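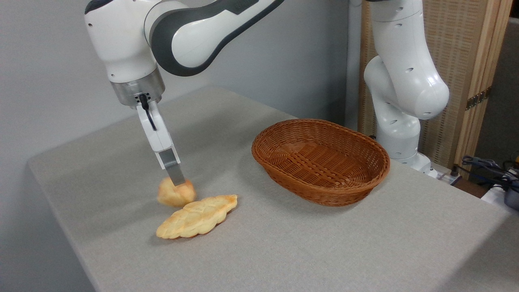
来信询问，更换立管期间为何不能按楼层分段停水，非要整座一起停；又问公告贴出后才改时间，住户应以哪一份为准。原信摘录如下，管理处的答复列于其后。

> 管理处：
> 三月收到的停水公告写明上午九时至下午四时停水，第二天电梯大堂又贴了一张，改成上午十时开始，两张都没有撕掉。家中有长者需要定时服药和清洗伤口，临时储水并不容易。
> 另外，公告说整座 Kastberg 座同时停水。我住低层，立管在高层施工，低层为什么也要停？以前换过水泵，只停了上半段，当时是可以做到的。
> 还有一件事，承办商 Skomen 的工人进屋检查厨房水表位，说要拆柜板，拆了以后由谁装回去？公告没有提。请管理处在邮件组内一并回复，相信不止一户想知道。

各位业主、住户：

关于上述来信，Saavedra 苑管理处现答复如下，并请各户留意后续安排。

一、停水时间

两份公告内容不一致，属管理处疏忽，谨此致歉。第一份公告发出后，Skomen 通知本处，所需的 Keseck 减压阀须于当日早上方可送抵，故开工时间顺延一小时。本处张贴了更新公告，但未及时撤下旧公告。自本次起，凡更改停水时间，旧公告须先行收回，新公告右上角注明“更新”二字，并同时经本邮件组发出。如大堂公告与邮件内容有出入，以邮件为准，并请致电管理处核实。

Kastberg 座下一次停水时间为上午十时至下午四时。若工程提前完成，本处会恢复供水并在大堂告示板更新；若需延长，将于下午三时前经邮件组通知。

二、为何整座停水

Kastberg 座的供水分为上下两段，上次更换水泵时，工程只涉及上段，因此低层供水未受影响。本次更换的是天台水箱出水口至分段阀之间的主立管，上下两段均由此管供水，关闭后两段都会停水。本处曾向 Skomen 查询能否铺设临时旁通管，对方书面回复表示，走廊管槽空间不足，旁通管须外露于走火通道，不符合本苑消防通道的管理要求，故未采用。

其余各座的主立管将于稍后分批更换，次序尚未确定。Kastberg 座完工后，管理处会先检讨施工时间及噪音情况，再公布下一座的安排。

三、临时用水

停水期间，地下后门垃圾房旁的水龙头由街喉直接供水，不受工程影响，各户可自备容器取水。该处地面较窄，请勿将水桶留在原地占位。管理处另备有容量共500升的储水，存放于会所储物室，优先供家中有长者、婴幼儿或病患的住户使用。有需要者请于停水前一天下午5时前向管理处登记单位号码及所需水量，保安员会协助送至门口。登记无须提交医疗证明。

上次停水后，有住户反映恢复供水时水色偏黄。请各户在恢复供水后先开启浴室冷水龙头，放水数分钟，待水色转清后再使用热水器、洗衣机及滤水器。如水色持续异常，请保留一瓶水样并联络管理处。

四、入屋检查及柜板复原

Skomen 的工人须检查厨房水表位的接驳口。部分单位装修时以柜板封盖该处，检查前必须拆开。现将处理方法说明如下：

凡以螺丝固定、可完整拆下的柜板，由 Skomen 于检查当日装回，不收取费用。

凡以胶水或瓷砖封死的柜板或围封，工人不会强行拆除，须先由业主签署同意书。拆开后 Skomen 负责清理碎料及作临时遮盖，饰面复原由业主自行安排。管理处已与 Skomen 商定，每户可获最多400元的复原津贴，凭单据于完工后两个月内向管理处申领，逾期不予受理。

工人入屋前须出示管理处签发的蓝色工作证。如来人未能出示，请勿开门，并即时通知保安室。工人在屋内不得向住户推销任何水喉配件或另行收费，如有此情况，请记下时间及证件编号，转交本处跟进。

至今仍有4个单位未能约定检查时间。本处已分别在其信箱投递通知，请尽快回复。检查一般需时约二十分钟，平日晚间亦可安排，最晚一节为晚上八时。业主如已将单位出租，请转告租客，并将租客的联络方式告知管理处，以便直接约定。

五、施工噪音及走廊物品

拆除旧管时须在管槽内切割金属，噪音较大，集中在上午十时半至中午十二时。切割期间各层管槽门将会打开，请各户于前一晚将门外的鞋架、雨伞架及婴儿车移入屋内。因阻塞管槽门而须由保安员搬移的物品，会暂存于保安室，住户可凭单位号码领回。

旧管拆下后经货梯运走，当日下午货梯暂停作搬屋用途。已预约搬运的住户，管理处会另行联络改期。

六、邮件组使用

本邮件组供全苑业主及住户接收通告和提出查询。涉及个别单位的欠费、维修争议或邻里投诉，请直接发送至管理处，不宜在组内讨论。日后回复邮件时，请只保留相关段落，避免整封引用，以便其他住户阅读。

如对以上安排仍有疑问，可于办公时间前往地下管理处，或直接回复本邮件。同意书及津贴申请表可在管理处柜台索取，会所入口处亦有存放。

Saavedra 苑管理处 谨启

副本：Skomen 工程部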